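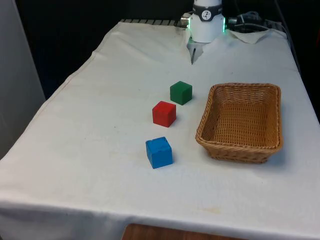

How to Switch Internet Providers Without Losing Your Connection

Changing providers used to scare me, and now I kind of love it! I moved my own house from Birkett to Drenley last year, then helped my neighbor Uyên Ninh do the same, and both times the old line stayed up until the new one was running. You'll need a free evening, your latest bill and a phone charger.

Step 1. Find your contract end date

Look on the second page of your bill or in your online account, under something like "Plan details." If you can't find it, call and ask for the date and the exit fee in one go. Birkett wanted 30 days' notice, so I put mine in for November.

Step 2. Check what really reaches your address

Type in your full address, apartment number included. A zip code search will happily show you fiber that stops two streets over. Uyên got 856 Mbps listed for her building — great news, but only on the side facing the road, so she called to confirm her unit before ordering.

Step 3. Move your email first

This is the big one! If your address ends in your provider's name, it may vanish with the account. Open a new mailbox somewhere independent, set up forwarding, and change your logins for the bank, the doctor and the power company. Download your old messages too.

Step 4. Order the new line, then overlap

Book the install before you cancel anything. I allow five days of overlap. You pay a little extra for those days, and it's so worth it when the technician reschedules.

Step 5. Reuse your Wi-Fi name

Give the new router the same network name and password as the old one, capital letters and all, and pick the same security type. Nearly everything in the house should hop right on — I only had to fix the printer and one stubborn thermostat.

Step 6. Cancel and send back the box

Ask for a cancellation number and write it down. Return the old router with its power supply, get a receipt, and keep it until the final bill shows zero. Mine took almost two months to show up.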